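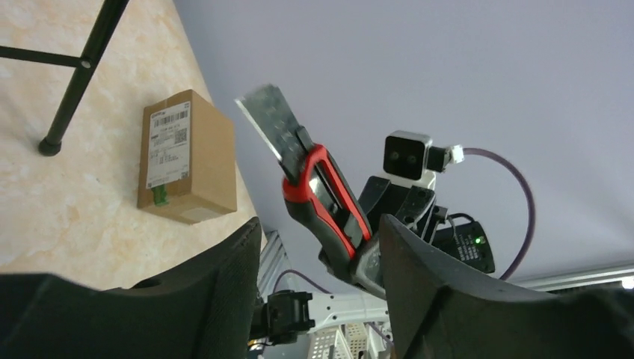 A utility knife and a labeled parcel at the Gomedcombe packing room.

GOMEDCOMBE, Aug 8, 2019 – Tinach, the mail-order supplier of small hand tools and household hardware, has opened a second packing room at its Gomedcombe site. The room handles parcels that come back from customers as well as new orders going out.

Until now both jobs shared one set of tables, and returns often waited behind outgoing work. The new room has 24 packing places. Orders and returns are kept on separate sides, and each place has its own knife, tape and label stock.

"Most of what we send fits in a small cardboard box," said Nhi Tạ, operations manager at Tinach. "The work is opening, checking, closing and labeling, all day long. We wanted people to be able to do it without walking across the building for a knife."

Returned parcels are opened at the table and the contents checked against the order. Tinach asks its packers to cut along the tape line with a short length of blade showing, and to turn the box instead of reaching over it. Boxes in good shape go back into use with the old label covered or removed.

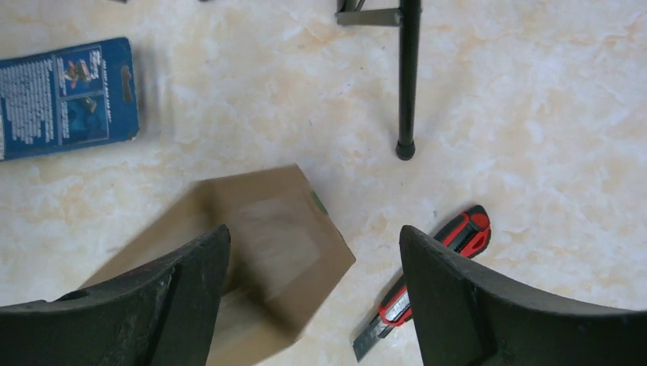 Printed retail cards are checked at the same stage. If the card is bent or torn but the tool is sound, the item is set aside and sold through the company's Stista clearance range – the tool carries the same warranty, and only the packaging is marked down. Stista now lists 263 items, from cutters and scrapers to picture hooks.

The fitting out was done by Jabłońska, a workshop furniture firm, which also supplied the shelving. Tinach employs 111 people at Gomedcombe and expects to add to the packing team before December, when parcel numbers are highest.

"A customer who sends something back wants to hear from us quickly," said Rizwan Wanigasekara, head of customer service. "Our target is 2 working days from the parcel reaching us to the refund or replacement going out. With the old layout we missed that too often in busy weeks."

Return instructions are printed on the packing slip in every order. Customers do not need the original box, but the slip should be placed inside the parcel.

Press contact: Nhi Tạ, Tinach, Gomedcombe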